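Last updated: January 2018

We use cookies to remember your settings. By staying on this page you accept this.

Month one of not buying clothes

Still going. I went through the closet on Saturday and wrote down what I own, which I should have done before making the rule. There are 40 tops. I wear nine of them.

The bank statement came too. Last year I spent $473 at Drastel, mostly on sale items, and $194 on shipping and returns from other places. I would have guessed half that.

Walked past Drastel at lunch and did not go in. The window had gray coats. I have a gray coat.

Work was slow and the bus was late both ways. Made soup with the last of the leeks and ate it standing up. The heel on my left boot is coming loose, so I need to find out if the repair place on Predalden Street is still open. Repairs are allowed under the rule. So is thread.

After supper I sorted the pile for mending and the pile for giving away. The denim pair with the elastic waist is staying, because I can wear it all day and it goes with most of the nine tops.
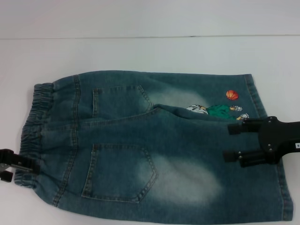

For February

- Boots to the repair place
- Sew the two buttons back on the green shirt
- Unsubscribe from the Plulo emails
- Take the bags to the thrift store before I start looking through them again

Comments

knitsandgrits: Does underwear count?

plainjane_ohio: I did this and caved in week six over a raincoat. Good luck.

knitsandgrits: Elastic waists forever.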